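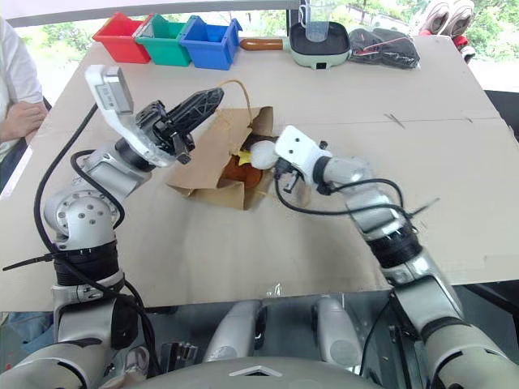
Viltetti has released version 0.9 of Willow, its open-source control and planning stack for two-arm manipulators. The update replaces the grasp planner, moves wrist-camera processing into its own process and changes the format of recorded episodes. Existing configuration files need a one-time conversion; a script is included in the tools directory.

The new planner is called Chin. Earlier releases picked a grasp from a single head-camera view and executed it open loop, with a second look only after the fingers had closed. Chin keeps a short list of candidate grasps and scores them again each time a wrist frame arrives, up to the point of contact. If the best candidate changes by more than a set threshold, the arm slows and takes the new one. The threshold is per object class and can be turned off.

The work was aimed at containers that change shape when touched. Paper bags are the main case in the release notes: the rim folds, the handle swings across the opening, and an item near the mouth can shift when a finger brushes the side. Willow now treats a bag as two separate things, an opening and a handle, each with its own pose estimate and its own confidence value. A handle found by one wrist camera can be passed to the other arm as a constraint, so that the second arm plans around it.

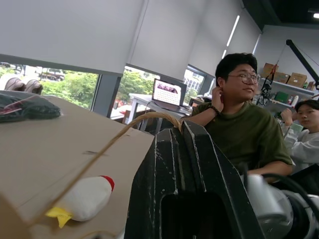 Viltetti tested the planner on 945 bag-unpacking episodes recorded at its Stonau site. Chin finished 604 of them with no operator input. The previous planner, replayed on the same starting layouts, finished 525. Most of the remaining failures were handle snags, where a finger hooked the handle on the way out and the bag moved with it. The release notes list this as an open issue.

"Soft toys are fine, pastry is fine, the handle is still the problem," said Leen Salameh, who maintains the planning module. "We can see it well enough. What we lack is a decent model of where it goes once you pull on it."

Other changes are smaller. The left and right arm controllers now share one clock, which removes a drift that showed up in long recordings. Collision checking against people near the table runs at a fixed rate and no longer drops when the planner is busy. The episode viewer can load 2,000 clips in one session — the old one stalled well before that — and shows head and wrist streams side by side.

Users who wrote their own grasp scorers will have to port them. The scoring call now receives a time-stamped frame pair in place of a single image, and it must return within the control deadline or the candidate is skipped for that cycle.

A patch release covering the handle snags is planned for November.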